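Mernix Makes Dinner: Frequently Asked Questions

I get the same emails over and over (I love them, keep them coming), so I finally put the answers in one spot. If yours isn't covered, the contact form still works, mostly.

Who's behind this site?

Just me! I cook, I type, I do the dishes. Mernix was the name of a made-up planet I drew all over my school notebooks, and when I needed a web address it was available.

What kind of recipes do you post?

Weeknight food for people who are tired. Meatloaf, rice bowls, lots of eggs, soups that don't mind being ignored. There are 344 recipes up right now and I'd say most of them use one pan. I do bake in the winter, but I'm not great at it and the comments will tell you so.

Can I freeze the Hawthorne Street chili?

Yes, and please do, it makes a ton. Let it cool, put it in flat bags, and leave out the sour cream until you reheat. I've eaten it three months later and was very happy. The version with potatoes doesn't freeze well at all, the potatoes go grainy and sad.

Why don't you list calories?

I tried for a while and every calculator gave me a different number for the same casserole. If you need them for health reasons, the print view gives weights in grams, so you can plug those into whatever tool you trust.

What's Plemum?

My meal planner, a plain spreadsheet you can download for free. You type in your dinners and it spits out a shopping list. It has been downloaded 1,672 times, which blows my mind. It does not work well on phones. I know. I'm sorry. I've tried to fix it twice and made it worse both times.

How do I print without all the chatter?

Hit the print button under the title, not the one in your browser. You'll get ingredients and steps and none of my stories about the bus.

Do you do sponsored posts?

Not at the moment. I did one in my first year and felt weird about it for a month. The only thing that pays for hosting is the tip jar, so thank you to everyone who's tossed in a dollar!

My comment never showed up. Did you delete it?

Probably not! The spam filter is grumpy and it grabs anything with a link in it. I go through the pile most mornings before 7 and let the real ones out. Last March I found 1,108 messages stuck in there, a few of them very nice notes about lentils, and I felt terrible.

Can I swap the Drulgate sauce for something else?

Drulgate is my house sauce (ketchup, vinegar, brown sugar, mustard, a little smoked paprika) and you can swap in any barbecue sauce that isn't too sweet. If all you've got is plain ketchup, use that plus a spoonful of vinegar. For the meatloaf I'd keep the mustard. For the sloppy joes, do whatever you want.

Does ketchup have to live in the fridge?

People feel strongly about this one! Follow the label on your bottle. Mine goes in the door once it's open, partly for keeping and partly out of habit, and I take it out when I start the onions so it isn't freezing cold on somebody's fries.

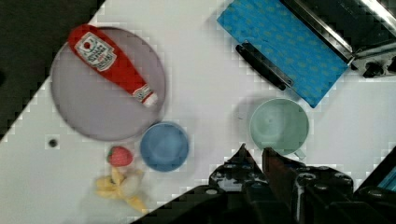
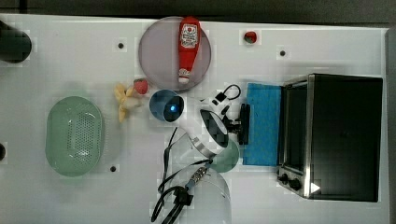
Red ketchup bottle on a round plate, both photos.

Can I share your recipes on my own page?

Link to them all you like. Please don't copy the whole post. If you've changed a recipe enough that it's really yours, go ahead and write it up your own way, and send me the link, I'd love to see what you did with it.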